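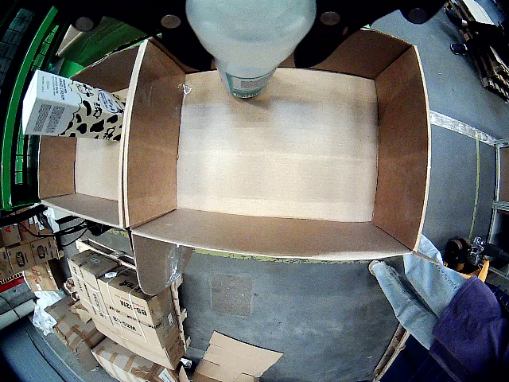 Tallex makes scope rings and bases for bolt-action hunting rifles, and we have been suspicious of the scope mount business for as long as we have been in it. Most of what gets printed on a ring package can't be checked by the person buying it. "Match grade" has no agreed meaning. "Aircraft aluminum" covers a lot of aluminum, including some you would not want on an aircraft. We'd like this page to be about as fancy as the open cardboard box in the photo, the big one with tall brown walls and a frosted white bottle upside down over it, so there will be no paragraph on our passion for excellence.

How we started

Kirsty Rudd was a machinist in Lamside with a .30-06 that wouldn't hold zero. The rifle shop told her the scope was bad. She sent the scope back, and the maker told her it was fine. She bought a second scope and it wandered too. What she hadn't done was put a straightedge across the two ring halves, and when she did she found that they didn't line up with each other. They had come in a very nice package.

She made a set for herself out of bar stock, then a set for a neighbor, then a few more. Ebere Sani came in when the orders got too big for one person and one mill. His background is in inspection, and he didn't believe her rings were as good as she said they were. He measured 114 of them, in pairs, and rejected 13. Those went in the scrap bin and he was offered a job. He is still in charge of the bench where every pair gets measured, and Kirsty still doesn't get to overrule him.

What we make

We make two lines. The Anozie rings are steel, in low, medium and high. They are heavier than most of what you will find at that price, and if you are counting ounces for a sheep hunt you may not like them. The Uvosel base is a one-piece steel rail for long and short actions. We cut it to fit a short list of rifles that we own and have had on the bench. If your rifle isn't on the list we would sooner lose the sale than tell you it will "probably fit."

We don't make quick-detach mounts. We tried. They returned to zero well enough on the first few removals and less well after that, and we were not willing to print a number on them. Other companies sell these mounts, and some of them may be very good. Ask to see the groups, and ask how many times the scope came off in between.

What we doubt

Lapping. People ask us all the time if they should lap our rings. We don't think you should have to. Lapping takes metal off a part you just paid someone to cut to size, and if it needs a lot of it, send it back.

Torque claims. Every manufacturer lists a torque figure and so do we. Ours is for clean, dry screws. If you put thread locker on them the same wrench setting pulls harder, and a scope tube dents more easily than people think. Read your scope maker's figure too, and use the lower of the two.

Recoil testing. You'll see mounts advertised as "tested to" some huge number of Gs. We have asked a few sellers what machine that was done on and mostly did not get an answer. Our own test is a rifle, a bench and a lot of ammunition. The current Anozie ring went through 2100 rounds on a .300 magnum before we sold any, with the zero checked at the start of each session. This tells you how one pair did on one rifle. It isn't proof that yours will do the same, and we'd be wary of anybody who said it was.

Reviews. We don't put them on this site. A review written the day the package arrives tells you the package arrived.

The shop

We are in an old feed building on the east side of Lamside. It's drafty in February, and Ebere won't measure anything until the parts have been sitting in the inspection room overnight. We keep 635 sets on the shelf when things are going well. When they aren't, the product page says out of stock, and it means that. We don't take money for rings we haven't made yet.

You're welcome to come by on a Tuesday afternoon, when Kirsty is at the front counter. Bring your rifle unloaded, cased, and with the bolt out, and she'll look at the mount you have now. She may well tell you there is nothing wrong with it. A good many accuracy problems we see come down to a loose base screw, which you can fix at home with a driver bit that fits.

Warranty

The word "lifetime" gets thrown around a lot, usually without saying whose. Ours works like this. If a ring or base breaks, bends or was cut wrong, we replace it for whoever has it, receipt or no receipt. If you stripped a screw, we'll mail you screws. If you drove over the rifle, we would like to see pictures, but you'll be buying the next set. We don't pay for a damaged scope, and we don't know of many mount makers who do, whatever the front of the package seems to suggest.

Getting in touch

Use the form on the contact page and tell us the rifle, the action length, the scope and its tube size. Kirsty or Ebere will write back. If we ask you to measure something before we sell you a set of rings, please measure it, even if the last place didn't ask.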